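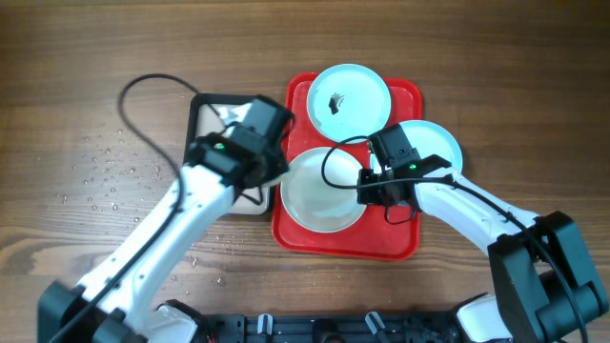
Vol. 12, No. 3 – p. 41

The Good Plates

My aunt Funmilayo Sani rang me at six in the morning to tell me she was selling the house in Gelley, and could I come and get my mother's plates before the agent did his walk-through.

I said what plates?

"The plates," she said, and hung up. She has always treated phone calls as though they're billed by the syllable.

So off I went, two hours on the coast road with the heater stuck on, and I had plenty of time to think about plates. I couldn't remember any. I remembered Mum eating toast over the sink. I remembered the yellow curtains and the neighbour's dog and the year we all had nits (all of us, even Dad, who was bald!). But a set of good plates, worth a drive in October with the rain coming sideways? Nothing.

Auntie had the door open before I'd parked. The place was all boxes. She'd labelled every one of them in thick black texta – KITCHEN, KITCHEN OTHER, ADEBAYO – and I stopped at that last one.

"Adebayo who?"

"Ogbonna. He boarded here. Before you."

I should say that in my family "before you" covers everything from the dinosaurs to the night I was born. You don't get details. But she put the kettle on and she sat down on KITCHEN OTHER, and I thought, well, hang on, this is new.

He'd worked on the ferries out of Luromach, she said. He paid 40 dollars a week and never once late. He sang in the shower, badly, hymns mostly. And one winter he won 2,000 dollars in the pub raffle and went straight out and spent a ridiculous amount of it on dinner plates for my mother, because she'd mentioned at breakfast that none of ours matched.

"For Mum? Not for you?"

"For your mother," said Auntie, and looked into her tea for a good long while.

I did the sums then. I'm not quick, but I got there. Mum had met Dad the next spring. The plates had gone up on top of the wardrobe, still in their newspaper, and there they'd stayed through a wedding and a baby and a funeral.

"Did she know he liked her?"

"Everybody knew. The dog knew."

"So what happened to him?"

"He got a better job and he went to it." She got up and rinsed her cup, though she hadn't finished what was in it. "He wrote to me for a bit. I wrote back for a bit longer."

And I looked at the box with his name on it, all that careful tape, and I finally twigged that I'd been asking about the wrong sister.

I didn't say so. I'm chatty but I'm not cruel. I carried the plates out to the car and belted them into the passenger seat, and when I came back for my coat she was standing there with her hand flat on the lid of the other box.

"Will I take that one too?" I asked. "Keep it dry for you till you're settled?"

"No," she said. "That one can come with me."

We had fish and chips on the drive home – oh yes, she came with me, she'd had her bag packed behind the door the whole time – and when we got in I unwrapped two of the plates and gave them a wash. She ate her chips off hers very slowly. Then she asked if there was any vinegar.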